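I finally gave in and bought a microwave for the new place in Futville. I went six weeks without one, living on toast and whatever I could eat straight from the pot, and then October got cold and I wanted hot leftovers at eleven at night like a normal person!

It's a plain white one, 299 at the secondhand shop on Evangelista (they knocked a little off for me, bless them). One big knob, and all the small print is in Chinese, so I've been learning it by feel. My first bowl of soup came out like lava. The second was still cold in the middle — I think I'm getting closer.

What I didn't expect was how fussy I'd get about dishes. Half my plates are too wide, and my favorite Larnau bowl has a gold rim, so that's out. I've been going through the cupboard piece by piece to see what fits.

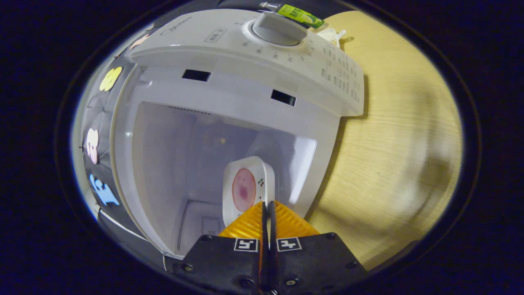 The small square ones are winning so far. They're just right for a slice of pie or the last two dumplings, and they take up no room in the sink. I still need a cover for splatters, so if you have one you love, tell me in the comments — I'm wiping down the walls way too often.

Contact | © Alar Kitchen Notes | Back to top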